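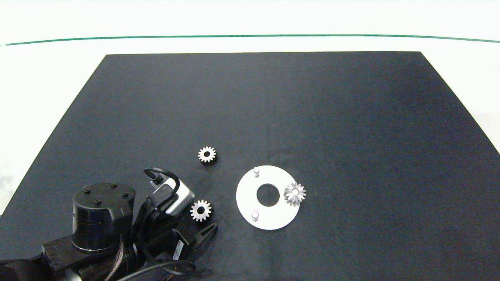
Planovgate Technical Publications, Drive Systems Section

Section 6: Replacing the gear set in the feed drive

This section applies to the Mutora bench feeder, controller version 401 and later. For earlier controllers, use the supplement issued in October. The electrical connections are covered in Section 4 and are not repeated here.

6.1 Before starting

The work must be carried out by a person who has read Section 2 (Isolation). Allow the drive to stand for 6 minutes after switching off so that the braking capacitor can discharge.

You will need:
Hex keys, 3 mm and 5 mm
Circlip pliers, external
Feeler gauges
Torque wrench, low range
Lint-free cloth
Gear grease, as listed in Appendix B
A clean, flat work surface

Metal gears should be laid flat on a dark mat or cloth, with space between them. Damaged teeth and small burrs are easier to find against a dark background.

CAUTION: Do not stand gears on their teeth or stack them. A nick on the tip of a tooth will cause noise under load and may not be noticed until the cover has been refitted.

6.2 Removing the old gears

1. Switch off the feeder at the front panel, then at the wall isolator. Fit a lock to the isolator.

2. Remove the four screws from the side cover. The lower rear screw is longer than the others and must go back in the same hole.

3. Lift the cover away squarely. If the gasket sticks, ease it with a plastic scraper. Metal tools will mark the sealing face.

4. Mark the position of the motor bracket with a pencil line along its lower edge.

5. Slacken the two bracket screws and slide the motor back until the input gear is clear of the intermediate gear.

6. Remove the circlip from the intermediate shaft and draw off the gear and its spacer. Keep the spacer.

7. Remove the output gear in the same way. The key may stay in the shaft or come away with the gear. Check which before putting the gear down.

8. Loosen the grub screw on the input gear and pull the gear off the motor shaft. Use a two-leg puller if it does not move by hand.

WARNING: Never strike the motor shaft. The rear bearing is not a service part and the motor will have to be exchanged.

6.3 Inspection

Wipe each shaft with a dry cloth and check it for scoring. Light polishing marks are normal. A step that can be felt with a fingernail is not, and the shaft must be replaced (see Section 7).

Examine the new gears before fitting. Look for burrs at the bore, chipped teeth and any trace of packing material in the roots. Compare the part code on the packet with the code on the label inside the side cover. Gears from kit 227 have a wider hub and will not fit this drive.

Note: The three gears are supplied as a matched set. Fitting a single new gear against worn ones will shorten the life of the set and is not recommended.

6.4 Fitting the new gears

1. Fit the input gear to the motor shaft with the hub facing the motor. Line up the grub screw with the flat and tighten to 2 Nm.

2. Place the key in the output shaft and slide the gear on until it meets the shoulder. Fit the circlip with its sharp edge outwards.

3. Fit the spacer and then the intermediate gear. Fit the circlip.

4. Slide the motor forward to the pencil line and nip up the bracket screws.

5. Set the backlash with a 0.1 mm feeler gauge between the teeth of the input and intermediate gears. Turn the drive by hand through one full revolution of the output shaft and check again at four points.

6. Tighten the bracket screws to 5 Nm. Repeat the backlash check, as the bracket can move when the screws are tightened.

7. Apply a thin film of grease to the teeth. Remove any excess from the gear faces.

8. Refit the gasket and side cover. Tighten the screws in diagonal order.

CAUTION: Too much grease will be thrown on to the belt sensor and will cause error E12.

6.5 Test run

Remove the lock, restore power and select Service, then Drive Test. Run at low speed for two minutes in each direction. A regular click indicates a damaged tooth; a steady whine usually indicates too little backlash.

Reset the gear counter to zero from the Service menu. The next inspection falls due at 2000 operating hours.

Enter the work in the machine log, with the kit number and the backlash readings. Queries about this section should be sent to Laurinda Salgado, Technical Publications.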